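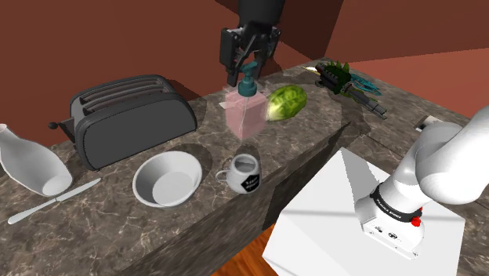
Gripper on the pump head of a soap dispenser, simulated kitchen counter.

Kitchen Counter Tips for Arm Software
By Dionysis Alexiou

These are working notes for people who run a small arm over a kitchen counter, real or simulated, and spend most of their time on the software side. They come from the Kelirico test kitchen project, where we build the counter in simulation before we try anything at a real sink. Most of the tips apply whichever simulator or planner you use. Updated in October with the sections on bottles and logging.

Getting the counter ready

Measure your counter height from the arm's base, then from the floor, and write both down. Half the bad grasps people send me come from a table height typed in from the wrong reference. If the gripper stops short of everything by the same amount, check this first.

Put the arm's pedestal in the collision model. People remember the counter and forget the thing the arm is bolted to. The planner will happily fold the elbow through it.

Add the walls too, even if they look far away. A wrist that swings wide on the way back from a grasp needs more room than you would guess. Plain boxes are fine. You don't need the outlet covers.

Dirty up the counter. A bare surface with one object on it tells you very little about how your software will do in a kitchen. Our counter has a toaster, a bowl, a mug, a knife and a head of lettuce on it along with the soap, and we leave a few things lying on their sides. We also keep a toy-like gadget toward the back that has no business in a kitchen. It is there for the detector. If your labels only cover kitchen things, you want to find out what gets reported when something else turns up.

Soap dispensers and other pump bottles

Pump bottles are harder than they look, and I would not start with one. If you do, here is what has helped.

Model the bottle as two parts, body and pump head. With a single box around the whole thing, the center of the box ends up somewhere in the upper body, and the grasp planner picks that height whether or not the fingers can open wide enough for it.

Check the finger opening against the body before you blame the planner. A rectangular bottle may fit one way and not the other. If neither side fits, the pump head is what you have left.

When you grasp by the pump head from above, keep the lift straight up for the first 40 mm. Any sideways motion while the base is near the counter can tip the bottle against whatever is next to it. After that the planner can do what it likes.

Go easy on closing force. On a real bottle the head turns, and on some it presses down. Set the approach to stop above the head and close the fingers there. Do not let the arm keep pushing down to "make sure."

See-through plastic gives depth cameras trouble. In simulation you get perfect depth unless you ask for something worse, so ask for something worse. We drop out depth readings on any material marked translucent and let the color image do the work. The pump head on ours is a solid-looking teal against a pink body, and that color difference is easier to find than the edge of the bottle.

Bowls, mugs and things on their sides

Turn off "upright only" in the pose estimator. It is on by default in a lot of packages and it will stand a fallen vase back up in the scene model. The planner then avoids a tall object that is not there and drives into the low one that is.

Give mugs a handle direction. If the handle is on the left, the software should know that before it picks a grasp, even when the plan is to take the mug by the rim. The handle is usually what gets clipped by a finger on the way down.

Treat any mug as full. We mark every cup as "contains liquid" and limit the tilt. It costs a little time per move and saves you a towel on the real counter.

For shallow bowls, use the rim nearest the arm. A grasp on the far rim puts the palm low over the near one.

Knives

Leave knives out of the pick list until everything else works. Keep them in the collision model the whole time. A table knife lying flat is so thin that a depth filter meant to clean up noise will often delete it. Lower the filter threshold, or detect the knife in color and paste in a thin box for it.

Hold the blade end as a keep-out area, with a separate name from the handle. If you later teach the arm to hand the knife over, you will need the two names anyway.

Lettuce and other soft things

A head of lettuce is rigid in most simulators. That is all right for reaching and planning around it. It is not all right for tuning grip force, so don't copy those numbers to the real gripper. I keep a separate settings file for produce, and it is filled in only from the real arm.

Planning settings that save time

Raise the travel height before you raise the speed. We carry everything at 110 mm above the tallest object on the counter - usually the toaster or a bottle - and plan failures dropped enough that I stopped tinkering with the rest.

Cap the planner at 2,000 attempts. If it has not found a path by then, the goal pose is bad, and more attempts won't fix a bad goal. Have it try the next grasp on the list.

Run the first joint test at 60 percent speed, with the stop button where you can reach it. In simulation this sounds silly. Do it anyway so the speed setting in the file is the one you carry over to hardware.

Mirror your scene now and then. Put the toaster on the other side, move the soap to the back, and rerun the same list. We found a sign error in our wrist code this way that had been sitting there for months.

Logging

Save the scene file with every run, along with the random seed. A video of a failed grasp is nice to have, but you cannot rerun a video.

Name objects by what they are and where they started: soap_center, bowl_front, vase_left. Names like object_3 make sense for one afternoon.

Log the planner's second choice as well as its first. When the arm does something odd, the scores are often nearly tied, and the fix is in the scoring.

Write a line by hand after each session. Mine are things like "good until the mug, handle again" and they are the part of the log I read most.

Moving to the real counter

Start with an empty bottle and a plastic bowl. Lay down a rubber mat under anything you plan to lift. Check the camera position again after the dishwasher has run, if yours is mounted on a cabinet - the one at the Lovine kitchen shifts a little every time.

Wipe the counter dry before each session. Puddles and glare show up as objects, and polished stone is worse for this than wood.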